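Regleta y calefactor en el piso de alquiler

bupphasriwong
Mar 20, 2018
El piso solo tiene un enchufe en el salón. Quiero conectar ahí el calefactor Asberg, la tele y el router. ¿Vale una regleta normal? Mi hermano dice que sí, yo no lo veo claro.

tornillo90
Mira los vatios que pone debajo y suma lo que conectes. En casa tenemos una blanca de varias tomas para la mesa.
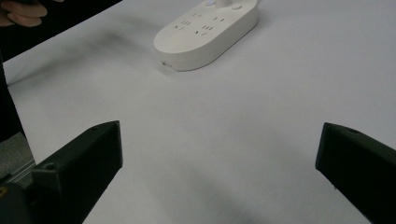 Vlasta Mladenović
Sumar está bien, pero un calefactor va siempre directo a la pared. La tele y el router sí, a la regleta.

tornillo90
Exagerado. Llevo así desde noviembre con uno de 400 W y sin problemas.

Vlasta Mladenović
Con 400 W, puede. El suyo seguro que pasa de ahí - que mire la etiqueta.

bupphasriwong
Pone 1.674 W. Lo dejo en la pared y pido presupuesto para otro enchufe.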